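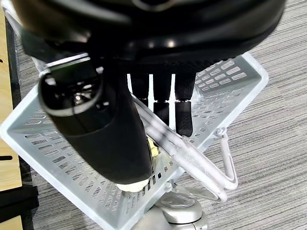 Keeping vegetables through the winter without a cellar

Posted by Jyoti Tripathi, December 26, 2020

Most losses in a home store come from three causes: bruising, trapped moisture and the wrong neighbours. The notes below apply to an unheated pantry, porch or garage that stays above freezing.

Check the temperature before choosing a spot. Hang a thermometer at shelf height for several days and write down the lowest and highest readings. A corner next to a boiler or the back of a freezer is unsuitable for anything except squash and onions.

Potatoes need darkness. Use paper sacks with the top folded over, never sealed plastic, and keep them off a concrete floor. Remove any that have turned green.

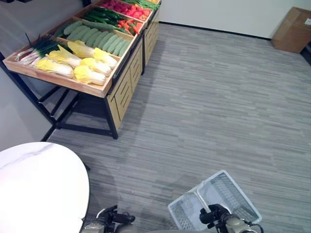
Shelving should let air in from below as well as from the front. Solid cupboards hold damp, and mould starts in the back corners. If you are building your own, copy the shop pattern: shallow wooden trays, tilted, on a slim black metal frame, each tray set back behind the one in front. Slatted openings in any front panel are worth the extra sawing. Leave a gap of 4 cm between the unit and an outside wall.

Carrots and beetroot go in boxes of barely damp sand. Twist off the leaves first. Do not wash the roots – brush off loose soil only.

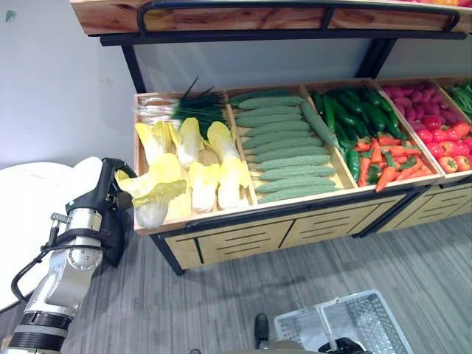
Leafy heads lose water quickly and should be used before the roots. Trim damaged outer leaves, wrap each head in newspaper and stand it upright if there is room. A bin with napa cabbages at the front and a bundle of green onions along the back looks tidy on display, but at home give the onions a separate box, as the smell carries. Change the newspaper when it feels limp.

Apples go in another room. They give off ethylene, which makes carrots bitter and yellows cabbage.

Inspect everything weekly. Wipe empty trays with a weak vinegar solution and let them dry fully before refilling.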